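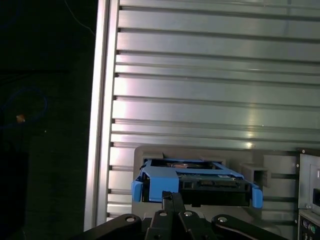 Drive day, finally

Home Diary Notes Older Newer

28 Mar 2018
by Deolinda Veloso

Up before the alarm. Coffee, toast, half the toast. Left the house with the wrong badge and had to go back for the right one, so the early start bought me nothing.

Storage room all day. I've been putting the drives off since before my vacation and the Juminell box has been complaining in the log every night, same line, same drive, 388 of them when I searched the file. Ye-ji Oh printed the page and left it on my keyboard. No note on it. Point taken.

So — drives. List in my back pocket, pencil behind the ear, sweater on under the work shirt. It's always cold on the fan side and always too warm on the other and I am never dressed for the side I end up on.

Blue caddies. I like them a lot more than the old black ones we had at Viltden, which you couldn't find once you'd put them down on anything. Dark drive, bright blue tray around it, tabs sticking out at the two ends so there's something to get your fingers on. Sits in its gray bracket up against all that ribbed silver metal and you can spot it right away, even with the glare coming off the panel. I had to keep moving my head to get the shine out of my eyes. Off to the left of the rail it's pitch dark, just a blue cable hanging in a loop and one little orange light. Didn't like the orange light. Wrote it down, asked Ye-ji, she says orange is fine there, orange has always been fine there. It's not on the sheet. I've added it to the sheet.

First job was only checking labels. Should be quick. Was not quick. Whoever did the last round used the thin label tape and it's curled on half of them, and the handwriting goes from decent to terrible as you go down, so you can tell exactly when they got tired. I'm pretty sure some of it is mine. The sevens have my bar through them.

Redid the bad ones. Label maker ran out partway through, of course. New roll in the cabinet but it was the wide kind, doesn't fit, so I walked to the front office and begged one from them. They wanted to know what for. I said labels. They gave me a look and a roll.

Back down. Now the actual swapping.

Wrote the order out again, for myself, so next time I don't have to think:

Read the serial off the list out loud.
Find it. Read the serial off the label out loud.
Check the slot on the screen, then check it again.
Mark it offline. Wait.
Caddy out, straight, no wiggling.
Old drive on the left side of the bench, ALWAYS left.
New drive in the caddy, screws in loose, then snug.
Back in till it seats.
Watch the screen. Write the time down.

The out loud part feels stupid when you're by yourself. Do it anyway. At Viltden I once pulled the good drive out of a pair and spent the whole night rebuilding from tape, eating crackers out of the vending machine. I was 23. My boss was so nice about it that I still feel bad. Would have been easier if he'd yelled.

The screws! Every single time. Tiny ones, flat heads, and the bag they come in is the kind that rips down the side and lets go of everything. I poured them into a jar lid this morning, very pleased with myself, then put my elbow in the lid before ten o'clock. Found them with the flashlight laid flat on the floor, which is my dad's trick, the shadows get long and even a small screw shows up. Found most of them. Took a couple from the spare bag for the rest and I expect the missing ones will turn up in my shoe.

Good screwdriver is gone again. The one with the yellow handle. I used the one out of the kit, it's got a chewed tip and slips, so everything took longer. Need to ask upstairs. Need to stop lending things upstairs.

First swap went fine. Seated, came up, started the rebuild, number crawling along the way it does. I stood there watching the percent like it was a kettle. Did the dusting while I waited — brush, then cloth, down the shelf edges and the top of the cabinet. Somebody has been keeping a mug up there. Ring on the metal and everything. Washed it and put it in the kitchen, let them wonder.

Lunch at the bench, which I know. Rice from last night, the pickles from the Mladenović shop on the corner, they've changed the jar and I think the pickles too. Less dill? Ye-ji says I imagine these things. She had soup. She wanted to talk about the summer move and I didn't, really, but we did the numbers on a napkin. If Flimance get us the new shelves in July, then everything in this room has to go down the hall in one weekend, and if they don't it all stays put till winter. I'd bet winter. She'd bet July. Loser buys pickles.

Told her what I want if we do move. Shelves where the labels face out at eye level. A bench with an edge on it so screws stay on. A hook for the flashlight. A drawer that is for caddies and ONLY caddies — the spares are in three different places now and I found one today under the phone books. We still have phone books! She wrote down "hook" and went back to her soup.

Afternoon. Second swap was the stubborn one. Wouldn't seat. Went in most of the way and stopped, and I pushed a little more, then caught myself pushing and quit. Took it out, looked, nothing. Put it in, same. Took it out and sat down with it under the lamp for a proper look and there was a screw standing proud on the one side. Just barely. One of mine, with the chewed tip. Backed it out, did it over, in it went, nice solid feel when it goes home. If I'd leaned on it I'd have cracked the tray, and then I'd be writing a much shorter and ruder entry.

So, note to self, run a thumb along both sides before it goes in. Added that to the steps up there, or I will when I type them up clean.

Only 2 done today out of what I'd hoped for. The list has more on it but I won't start another with a rebuild running, and the rebuilds are slow. Ye-ji thinks I'm too careful. Maybe. She never had the crackers night.

Old drives bagged, tagged, in the lockbox. Wrote the serials in the green book and then in the sheet, and they matched the first time, small miracle. The Juminell order came to 951 with the shipping and I have the receipt for once, it's in the front pocket of the green book with a clip on it. If I'm asked for it in a month and can't find it, LOOK THERE.

Things still not done:

rest of the list, tomorrow, one in the morning and one after lunch
tape the cable ends, they've got no tags on them at all
real screwdriver
throw out the thin label tape so nobody uses it again
type up the steps
call about the fan noise, which I forgot, again
caddy drawer — even just a shoebox for now

Stayed a bit late to see the first rebuild get to the end. It got there. Log quiet after that, or anyway quiet for the time I was sitting there with my coat on. Left the second one going. I'll look from home after dinner and then I'm going to make myself not look again till morning.

Hands smell like metal and I've got a blue mark on my thumb where I kept pressing the tab, like the bruise you get from a stapler. Neck is bad from leaning to dodge the shine on that panel. Should take a stool in tomorrow, sit lower, maybe it's better from there.

Bus was late. Rained on. Stopped for milk and forgot the milk and bought crackers, no idea why, first thing my hand landed on. Ate them standing at the sink.

Checked it at nine. Going fine. Checked it again at ten, so that's that promise gone. Also fine. Screw in my left shoe, told you.

Bed. Wrong badge is still in my coat, take it OUT before tommorow.

Contact | © 2018 Deolinda Veloso | Back to top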